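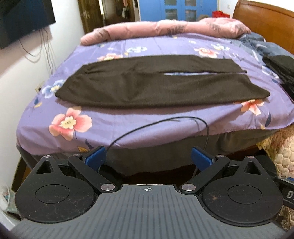
I've been sleeping on the Wellivex mattress topper since July and enough people have asked me about it that I'm just going to write it all down in one place.

Some background. I'm a side sleeper with one bad hip, and the mattress under all this is an old Nirnstead that came with me through two moves. It was a great mattress once. By last winter it had a dip on my side deep enough that anything round I put down would roll straight into it. A new mattress wasn't happening this year (the car saw to that), so a topper it was.

My friend Seo-ah Byun had bought the Wellivex for her guest room and let me nap on it one afternoon while she made dinner. I slept 45 minutes with my shoes on. I ordered mine that night.

It arrives squashed and rolled inside a tall, skinny box, and I'd suggest opening it in the room where it's going to live. I opened mine in the hallway like a fool and then had to wrestle it around the corner while it slowly woke up and got bigger. The instructions say to give it a full day to puff up. Mine looked flat and a bit sad in the evening and was fine by the next morning, except for one corner that took a couple more days.

The smell! Okay, so it does smell. It's kind of like a new shower curtain, not terrible, but I left the window open and slept on the couch the first night. By the end of the week I had to put my nose right up against it to notice anything.

Now the good stuff. It's soft on top and then there's a firmer layer underneath, so you sink a little and then you stop. My hip noticed the difference right away. I used to wake up and flip over every time my side went numb, and now I mostly stay put. My shoulder took longer to get used to it, and for the first week I had a stiff neck until I swapped my tall pillow for a flatter one. If you're going up a few inches of squish, your pillow probably needs to change too, so don't send the thing back before you try that.

Did it fix the dip? Sort of. You can still feel it if you go looking, especially near the edge where I sit to put my socks on. A topper can only do so much over a tired mattress. I'd say it bought me a couple more years, and I'm happy with that for the money.

Heat was my big worry. I run warm and my last topper, a cheap Mustport one, was like sleeping on a pancake griddle. This one is better than that by a mile but it isn't cool, whatever the box says. On the really sticky nights I kicked everything off and ran the fan. Cotton sheets help a lot. I tried a microfiber set for one night and that was plenty.

Speaking of sheets — check your pocket depth before you order. My old fitted sheets popped off the corners every single night once the topper was on, and I ended up buying two deep-pocket sets. That's money nobody puts in the price. The elastic straps on the topper itself are good, though. They go under the mattress corners and mine has hardly budged.

Cleaning is the weak spot. The cover unzips, but only on three sides, and getting the foam back in is a two-person job unless you have very long arms. I did it alone once and had to sit down afterward. It also says to line dry, so plan on having the bed out of action for most of a day. I've since put a thin Declercq protector over it, which crinkles a tiny bit when you turn over but means I can leave that cover alone.

I did have to call customer service because the zipper pull came off in my hand. I was on hold for 20 minutes, and then a very nice woman mailed me a new cover with no fuss, and it showed up 7 days later. No photos of the damage, no forms. That earned them some points with me.

Would I buy it again? Yes, for this bed, with this hip. If your mattress is brand new and just a bit too firm, I think you'd love it even more than I do. If yours is sagging right in the middle, save up for the mattress. And if you sleep hot, buy it somewhere with easy returns and try it in the summer, when you'll really know.

Four stars. I'd give it the fifth if they'd put the zipper all the way around.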